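Home Explore Notifications Messages Profile

Plosero workshop notes
Nov 13, 2024

1/ Everyone at the shop wants the two-arm build to be a lab helper. I said I'd post how it goes. I also said I don't believe in it yet, and I still don't.

12 replies 4 reposts 31 likes

2/ The Henden kit page says "ready in an afternoon." We started in June. Most of that went to mounts, cables and a power supply that hummed.

3 replies 9 likes

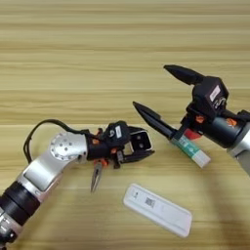

3/ My gripe is the grippers. Every demo has one hand that does everything, and I've never seen one I'd trust with two jobs in a row. Look at the pliers under the left one – orange handles, tip just over the wood. Then look at the labeled tube in the right one, with the test cassette on the table below. Those want very different amounts of squeeze, and our settings file has one number for both.

7 replies 2 reposts 26 likes

4/ Someone will tell me the Trandolis software sorts that out. Maybe. I read the manual twice and the word "force" shows up mostly in the safety section.

5 replies 14 likes

5/ Money, as people keep asking: about 3,000 dollars so far, split between 13 of us. The pitch was 2,000. I'd like to hear from anyone whose home build came in under the pitch.

19 replies 6 reposts 48 likes

6/ Next up is separate grip settings for each arm. If that works I'll say so here, with the same number of words I used to complain.

2 replies 22 likes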